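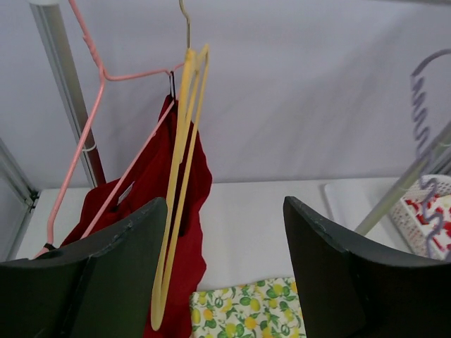
Čestmír thinks the wire hangers should go altogether, and he has thought so since the coat rail came over from Tinport. His argument is that wire leaves a ridge in the shoulder of anything heavier than a shirt, and then whoever presses it has to steam the ridge out again, and then it goes back on the same wire. Fair enough! But I'm keeping the pink coated ones for now, red garment or no red garment, and I'll put down why while I still remember.

February, wardrobe store, started a bit after nine.

The whole job today was hangers. We have 159 of them by my tally (I did it twice, I got 159 both times, so I'm believing it) and only 30 matching ones, the wide-shouldered kind from Lelteck that Silvia likes. Those should be on the coats and on nothing else. They were on everything else. One had a scarf on it.

So I pulled everything off the first rail and made heaps on the big table - plastic, wire, wood, and a heap for the ones I was cross with. Pale yellow plastic goes with the plastic, obviously, but the narrow ones slide in against their neighbors and you grab two pieces when you wanted one. I tried hanging a few with a fat gap either side and it was much nicer to work with. It also ate a lot of rail. Need to think about that.

The coated wire: I bent one back to shape over the table edge and the coating didn't crack, and it gripped a slippery lining better than the plastic did. Where the wire is twisted at the neck is the spot to check, an end can work loose there and snag a knit. I ran a thumb around every neck and put 2 in the bin. The rest are fine for light stuff, blouses and aprons and so on.

Reds are still a headache. They want to be together at the window end for the Tasau order, but that's where the afternoon sun comes in, and Silvia Ďurica said last month she'd rather have them dull and easy to find than bright and lost in the back. I don't agree! Moved them to the inside rail anyway and wrote RED on a card. Silvia, if you read this, look inside rail, left.

Crumpled things are getting their own stretch of rail from now on, so they get pressed before they go back in with the others. Sewn-in labels stay in, please. Somebody has been snipping them and then I can't tell what may be steamed.

Still to do: second rail, hooks for the belts, and ring Polák about the clips, the ones with rubber feet. Čestmír wants 2 boxes, I'd start with one. Stopped at four with the wood heap still on the table - don't put lunch on it.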